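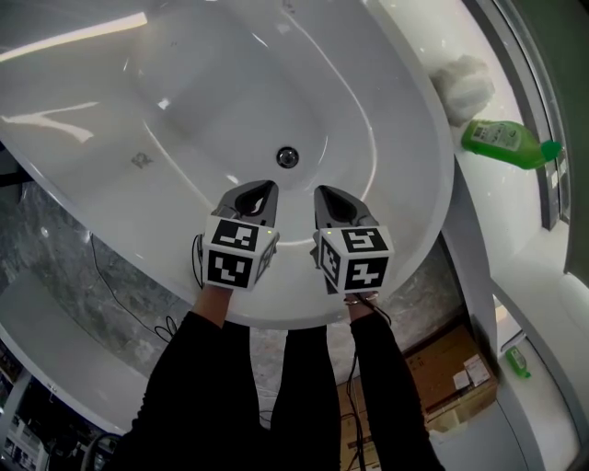
How often should an acrylic bathtub be cleaned?
Most manufacturers advise a light cleaning once a week and a rinse after every use.

Freestanding bathtub

A freestanding bathtub is a bathtub that is finished on all of its outer sides and stands on the floor without being built into a wall or an enclosure. It may be placed in the middle of a room, in a corner, or close to a wall. Modern examples are most often made of acrylic, though cast iron, steel, stone resin, and copper are also used.

Construction

An acrylic tub is formed from a single sheet of plastic that is heated and drawn over a mold by vacuum. The back of the sheet is then strengthened with layers of fiberglass and resin. In a double-walled tub, a second shell forms the outside, and the space between the two holds the overflow pipe and the leveling feet. The floor of the basin slopes toward the drain so that the tub empties completely when it is level.

The drain may be at one end or near the center. A central drain allows a bather to sit at either end and is common in oval basins. The rim, also called the roll, is usually rounded. Some models widen the rim on one side into a flat ledge, which can hold soap or a faucet where the maker permits drilling.

Surface and appearance

Acrylic has color throughout the sheet, so that shallow scratches can be polished out. Its gloss makes marks, soap film, and dried water spots easy to see under ceiling lights. Showrooms and training rooms for cleaning staff often use bright overhead lighting for this purpose. The material is softer than enamel and can be dulled by scouring powder, steel wool, and stiff brushes.

Cleaning

The usual method is to rinse the basin with warm water, apply a mild liquid cleaner, and wipe with a soft cloth from the rim down to the drain. The rim and ledge are wiped first, as dirt from them runs into the basin. The area around the drain is wiped last. The tub is then rinsed again and dried with a second cloth.

Small dark marks on the floor of the basin are commonly left by rubber bath mats, shoe soles, or metal objects. Dish soap on a damp cloth removes many of them. Stubborn marks may be treated with a paste of baking soda and water, left in place for a few minutes and rinsed off. Products containing acetone, ammonia, or strong bleach can cloud or crack acrylic and should not be used.

Limescale around a chrome drain may be softened with white vinegar diluted with an equal amount of water. The mixture should be rinsed away promptly, as acid can harm the plating.

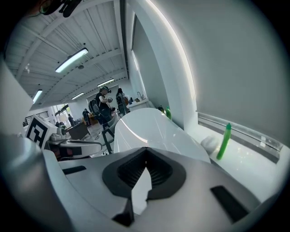 A white tub beside a window ledge with green bottles and a cloth.

Outer surfaces and surroundings

The outside of a freestanding tub collects dust and splashes and needs the same care as the basin. The narrow space between the tub and the wall is the part most often missed. The Allthorpe Guide to Household Surfaces recommends a gap of at least 13 centimeters so that a hand and cloth can pass through. Window ledges near the tub should be wiped in the same session. Bottles left standing on a ledge can trap water beneath their bases and leave rings on painted surfaces.

Training and practice

Cleaning of bathroom fixtures is taught in many housekeeping courses. The Branlow program, revised in October under instructor Thaís Falcão, gives 50 minutes to acrylic tubs and treats the basin, the rim, and the outer shell as separate tasks. Its handbook sets the dilution of liquid cleaner at 13 milliliters per liter of water and calls for cloths to be washed without fabric softener, which leaves a film on glossy surfaces.

See also
Acrylic sheet
Clawfoot tub
Limescale
Overflow pipe

Further reading
Allthorpe Guide to Household Surfaces, chapter on baths and basins
Falcão, Thaís. Branlow Housekeeping Handbook

Page last reviewed 2021-02-21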